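**Gripper finger pads keep sliding on glossy things - swap the pads or change the setup?**

*Rosine Sabatier, Astarcombe*

I've got a hand-held two-finger gripper that I use at my desk for teaching pick-ups, and I love this thing! It does great on books. My trouble is small shiny objects, especially a computer mouse. The grip feels fine, then on the lift one side lets go before the other. I wiped the pads on Thursday and got 14 good lifts before it started again.
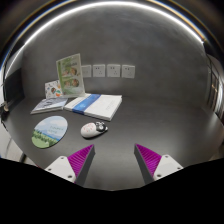 *Fingers open, mouse still on the desk.*

Fingers are magenta, with the dark gray pads on the inner sides. Should I be looking at the pads or the mounting plates?

**Eugénie Lebrun**

Oh, I had this exact headache on our cell in Barnholm and it's such a satisfying one to fix! Check the plates first. Take both fingers off, clean the faces where they seat, then put the screws back finger-tight and close the gripper on a flat ruler before you snug them down. That lines the pads up with each other - mine were off by 2 mm and it only showed on rounded stuff.

After that, wipe the pads with a barely damp cloth. No alcohol, it left mine slick. If you still get slipping, replace both pads together. I do mine every 3 months whether they look tired or not.

**fultberg663**

new pads. had the same thing, new pads sorted it. didnt touch the screws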